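Grarnum Parts Support -- Ticket 1769
Subject: Hubcap won't stay clipped, plus where did my trim strip come from??
Status: Closed

First post

Hi all! I ordered a silver hubcap and a couple of white trim pieces from the Skilell line for the display wheel in our training room, and I'm stuck on two things at once, so I'm putting them in one ticket (sorry if that messes up your queue).

Problem one is the hubcap. I press it on, it clicks on one side, and the other side pops right back off. I go around with the heel of my hand, get the second side down, and the first side lets go. I must have done this 40 times on Monday. It's the silver one with the curved spokes, item 589 on the packing slip.

Problem two is that the white parts and the hubcaps keep ending up in different places. The green crates live on the blue racks, there's tape on the carpet showing where the racks should be parked, and we still spend half the morning asking each other who has the trim.

What I've tried so far:
Turned the cap a little and pressed again. Same thing.
Tried the other hubcap from the same box. Same thing!
Wiped the rim of the wheel with a dry cloth. No change.
Warmed the cap up on the window sill over lunch -- no change, but my coworker thought it was funny.
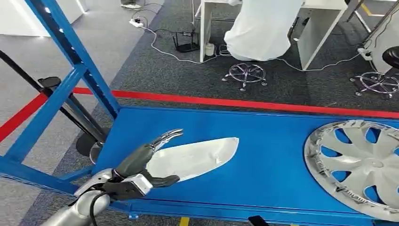
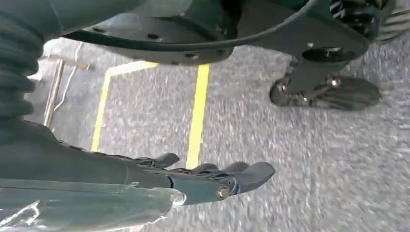
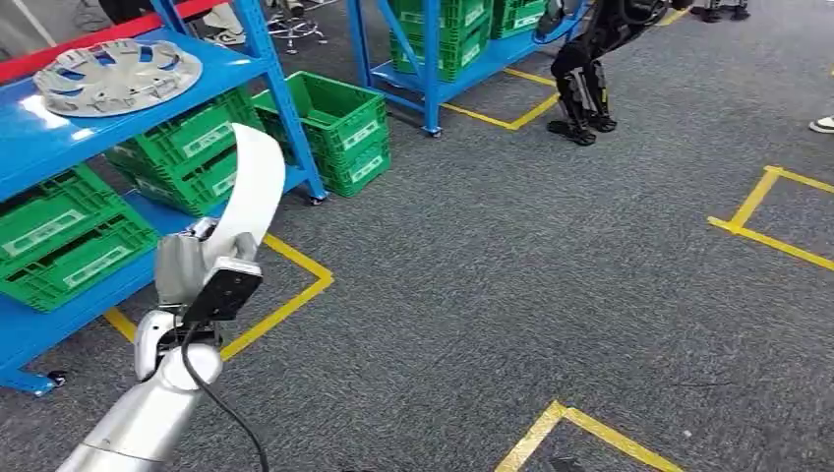
The wheel itself is a plain steel one from Ye, bought used, and the seller swore it was the standard size. I measured across it with a tape measure and got the number on your chart, give or take what my eyesight is worth. So I really thought the cap would be the easy part! The little clips run around the rim of the cap, which you can see in the first picture where it's lying face-up on the blue table, and I haven't bent any of them that I know of. Do I need to start at the valve opening? Your sheet has an arrow on it but the print is so faint I can't tell what it points to.

Reply from Mingxuan Kang, Grarnum Parts

Thanks for the long write-up, it helps. Yes, start at the valve opening. Line up the widest gap between the spokes with the valve stem, press that side in first, then work across to the opposite side with both palms. Before you do, take the cap off again and look for a wire ring on the back. It should sit inside all of the clips. If it jumped out of even one, you get what you're describing.

For the crates, please check whether your labels are the old Prisodine ones. Those only had the rack number on them.

My update, Thursday, May 21, 2020

Okay, the ring! It was sitting outside two of the clips, on both caps. I tucked it back in with a flat screwdriver, started at the valve like you said, and it went on with one good shove. I've picked the wheel up by the cap and shaken it and it's still on there.

The labels are the old kind, yes. I've put in for a roll of the new ones (it comes as 2000, so we're set until I retire). Until they get here I'm writing TRIM or CAPS on masking tape and sticking it to the crates -- ugly, but this morning I found a trim piece on the first try.

Still need a sheet with a readable arrow if you have one. You can close this otherwise.

Reply from Mingxuan Kang, Grarnum Parts

New sheet is in the mail with the labels. Closing.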